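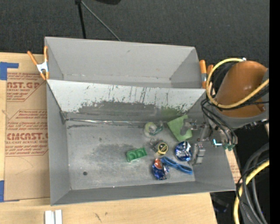
Metal bin, front compartment with a few small things in it

Re: Clay rattles and what to put inside them

kilnside_adon
Good evening to all. I make small clay percussion in my free time, mostly closed rattles in the shape of a pear or a bird, and I have a question about the filling. Until now I used little balls of the same clay, dried and wrapped in a bit of newspaper before closing the body. The paper burns away in the kiln and the balls are free. It works, but the sound is rather dull, like dry beans in a cup.

A friend who plays in an early music group asked me for 2 rattles which are "brighter". Must I change the balls, the wall of the body, or the firing? I fire at a low temperature and my walls are the thickness of a pencil. Please excuse my English, I write slowly and with the dictionary.

Fanano346
Your walls are too thick. A pencil is a lot for something that fits in the hand. Go down to half of this and you will hear the difference before you touch anything else.

reedandskin
I agree about the walls but I would not say "before anything else". The balls matter as much. If you fire them first, separately, and then close them inside, they are hard and smooth and they give a click. If they are fired together with the body they stay a bit dusty and so does the sound.

Fanano346
But if you close fired balls inside wet clay they can stick to the wall, and also the clay shrinks and they don't. I lost a whole shelf like this.

reedandskin
They do not stick if you let the body become leather hard before you join the two halves. And a few loose balls have all the room they need, so the shrinking is no problem for them. I have done it for years without losing more than one or two.

V. Awasthi
I would like to ask something different. What should the old rattles sound like? We speak here as if bright is better. The ones I could hear in a museum store were very soft, nearly a whisper, and some had only pebbles inside. If the early music group wants something for an indoor programme, perhaps the dull sound is the correct one.

kilnside_adon
Thank you, Mr Awasthi, this is a good question. They play outdoors, with a double pipe and a frame drum, and they walk while they play. The rattle player says she shakes it all evening and only her own ear hears it.

V. Awasthi
Then I take back half of what I wrote. For walking outdoors beside a drum I would not use clay at all. Use a metal sistrum, with loose rods or small discs on the rods. It is an old instrument too and it carries much further.

Fanano346
The question was about clay.

V. Awasthi
The question was about a brighter sound, outdoors. But I do not want to quarrel, I only say what I would do – and please call me Vivek.

chengpots
Clay can be loud enough if there is a hole. Nobody has mentioned it. Cut two narrow slits opposite each other, smaller than the balls of course, and the sound comes out instead of staying inside. Make the slits when the clay is leather hard, and clean the crumbs, otherwise they fall in and make noise of their own.
It is also safer in the kiln, the air can go out. A closed rattle with no hole at all and still a little damp will burst.

kilnside_adon
I make one hole with a needle, for the air. I did not think of it for the sound. How long should the slits be?

chengpots
On mine, as long as my thumbnail. Too long and the body gets weak there. I would begin short, because you can't put the clay back.

reedandskin
Slits are good for loudness, but the tone becomes thinner. I tried them and went back to the needle hole. It is a matter of taste.

Zerkex_608
Has somebody here tried metal shot inside a clay body? I put in steel balls from an old bicycle bearing after the firing, through a hole in the handle, and closed it with a cork. Very bright.

Fanano346
And how long before the steel balls make a hole in the wall?

Zerkex_608
One cracked in March, when a child used it like a hammer. The other is still fine.

reedandskin
I would never give a rattle with a cork and steel balls to a child. Children pull corks.

Zerkex_608
Fair. It was my nephew and I was in the same room, but you are right and I have glued the cork now.

kilnside_adon
I thank you all. I will make one with thin walls, fired balls and the needle hole, and one with thin walls and two short slits, and the group can try both on their walk. My clay needs some days to dry in this weather, so please be patient with me. Vivek, if they still hear nothing I will ask you about the sistrum.

V. Awasthi
With pleasure. Ask before you buy the rods, the thickness matters.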